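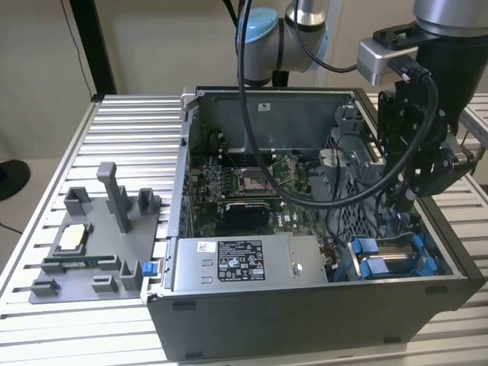

A desktop tower on its side at the Lüthi workshop, side panel off.

I've owned computers most of my life and had never looked properly inside one until the open day at Lüthi in Randitz this September. It's a repair and refurbishing shop on the upper floor of an old dairy, and if you come by bus you walk the last bit uphill (wear better shoes than I did!).

Leonie Riedl took our group through. We began in the storeroom, shelves and shelves of office machines, and then moved on to the benches, which was the part I'd come for. The tower in my photo had an empty processor socket in the middle of the board, with a little metal frame to hold the chip, and I must have stared at it for ages. So small! I also loved the bright blue drive caddies down in the corner — such a cheerful color in all that gray.

Leonie told us they take in roughly 60 machines a month, and 42 of last month's went back out to schools. The rest get stripped for parts. Power supplies are tested on their own at a separate bench, and a man from Plostgate asked so many questions about fans that we nearly missed the coffee.

There was a table where you could try seating a memory stick in an old board. It takes more of a push than I dared give it, and Leonie had to tell me twice to lean on it.

Entry was 8 euros with cake included, and the tour groups are kept to 20. The plum cake was gone by three, so go in the morning if you can. I came home and vacuumed the back of my own PC.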